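Small-item tidying: what I borrowed from a gripper study

I spend my working days on a research project called Skarkus, where we teach grippers to pick up household clutter, and my evenings picking up household clutter. It took me far too long to notice that one could help the other!

Our question was a simple one. If you want a machine to learn tidying, is it better to show it the same neat pickup over and over, or the same toy lying every which way? We recorded 167 pickups with a hand-held gripper, split between the two styles, and then tried the learned policy on 4 objects it had never met. The messy-practice version came out ahead on 3 of them. The one it fumbled was a soft sock, which I also fumble, so no hard feelings.

So, tips for your own bedroom floor, straight from my notebook:

Grab the fat part. Strings, tails and cords look like handles, but they swing, and whatever is on the end swings with them. Pinch the body and let the dangly bit trail.

Go in from the side on anything with a suction cup. If it has stuck itself to a hard floor, peel up one edge of the cup first (a fingernail does it) and then lift.

Tilt the box toward you. We tried an upright tin and a tilted one, and the tilted one gave us fewer dropped toys. My colleague Agnes MacBrayne now keeps all her kids' bins propped on a rolled towel and swears by it.

Cookie tins are great for this! Stiff sides, wide mouth, and they wipe clean. I put anything tall in first, with little bits around it, so nothing topples when I move the tin.
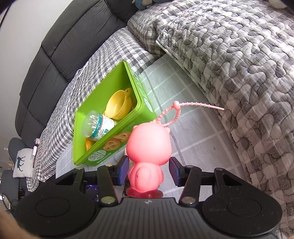 Pink toy held by the body, beaded cord left free, green tin tilted behind it.

Clear a strip of floor before you start. Our recordings went faster with a plain mat to work over, and so does my evening round. I do the floor first, then the bed, then whatever has rolled underneath.

And vary it a bit. If your little one is learning to tidy, move the box to a new spot each night. Mine grumbled for 3 evenings and then got quite quick.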